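Washing felt table covers without shrinking them?
Posted by plotitz_porch, November 5, 2020

plotitz_porch wrote:
Hello all, and thank you for having me back after so long away. I have a thick wool felt cover that my grandmother bought from the old Mladenović mill shop, and it has lived on our dining table for 16 years with nothing worse than crumbs. Well, in July we had a birthday supper and somebody (me) tipped a whole dish of dipping sauce over it. I've been dabbing at the spot ever since. Can felt go in the machine if I'm very, very careful? I'd hate to end up with a potholder!

hemandhaw wrote:
Oh, please don't machine wash it! I did that once with a runner and it came out small enough for the cat. Fill the tub with cool water, add a little Fluria wool soap, press it gently for a few minutes and roll it up in towels. Mine took 6 towels, so borrow some.

oldkettle7 wrote:
I have to disagree, with love. A cold wool cycle with no spin is fine on a decent machine, and I've done ours that way for 7 years. Tub washing is how I stretched a corner, lifting it out heavy with water.

hemandhaw wrote:
You lift it in a sheet, kettle, like a hammock! But fair enough, machines differ.

bluehem wrote:
Can I put in a word for doubling up? We keep a light blue cloth underneath and the gray felt-like one on top, and when the top one needs a rest the table still looks dressed. It's a round table, so the layers drape nicely too. 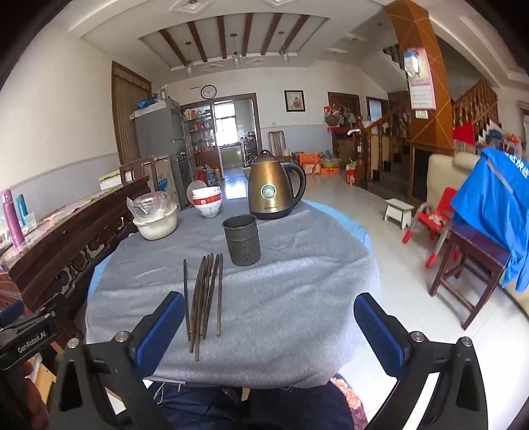
Our round table with the gray over the blue, chopsticks out.

plotitz_porch wrote:
Bluehem, I love that gray! Does it slide around on the one underneath?

bluehem wrote:
A little. I put a Flenex grip mat between them at Thanksgiving and take it out again after.

oldkettle7 wrote:
Those mats left marks on my varnish, so go easy if yours touches the wood.

plotitz_porch wrote:
Good to know, both of you. I'm going to try the tub on Saturday's towels first, then the felt, and I'll come back and tell you how it went.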